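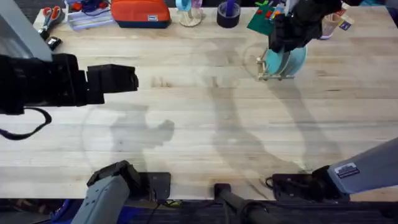 Workshop notebook, Rellar bench room. December, 2:20 p.m. Entry by T. Nurmi.

Teal filament, spool in the light wooden holder with the thin metal rods. The holder is to remain on the butcher-block table until the new shelf is fitted. O. Keskinen reports drag on the rods when the spool is full; rods to be wiped and checked for straightness before the next print.

Gross weight before use, spool and holder together: 280 g. Spool alone: 200 g. Order two further spools from Helard, same color.

The table top requires oiling. Dark streaks in the planks are natural grain and are not to be sanded. Z. Demirtaş to confirm which oil is approved.

Holder drawing, revision 2, filed with S. Sarantis.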